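**Stone care: sealing and stain removal on worktops**

Three of the enquiries passed to the technical desk this month concerned etching on marble worktops, and in each case the owner had taken the mark for a stain. The two faults need different treatment.

A stain is a foreign substance held in the pores of the stone. It is darker than the area beside it and the surface still feels smooth. An etch is damage to the calcite itself, caused by acid: lemon juice, vinegar, wine, most limescale removers. It shows as a dull patch, most visible under a low side light, and on dark marble it is usually paler than the polish next to it. No sealer prevents etching. Sealers slow the uptake of liquid and do nothing else.

Oil stains are drawn out with a poultice. Mix bicarbonate of soda and water to a thick paste, spread it well past the edge of the mark, cover with cling film and tape down the sides. Leave for a day, remove the film and let the paste dry fully before lifting it off with a plastic scraper. Old stains may need 3 applications. Felista Langat reports good results on cooking oil and poor ones on candle wax.
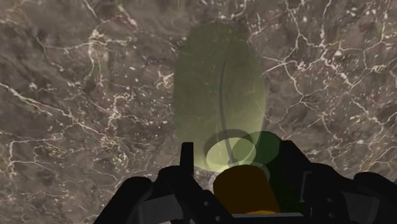
How can I tell whether my marble needs resealing? Put a spoonful of water on a clean, dry area and leave it for ten minutes, then wipe — if the stone underneath has darkened, it is taking in water and should be resealed.

Light etches on a polished finish can be worked out by hand with a marble polishing powder and a damp felt pad. Deeper ones need abrasives. Start at 400 grit, keep the surface wet, and work through the finer grades without skipping any. Honed finishes are stopped earlier in the sequence, so agree the final grade with the supplier first.

Apply sealer in two thin coats and wipe off all residue before it dries. Residue left on a polished face forms a haze that has to be removed with solvent.

Aidan Scanlon is revising the Tekarano care sheet and would like to hear from members who have resealed dark marble. The new version goes out with the August mailing.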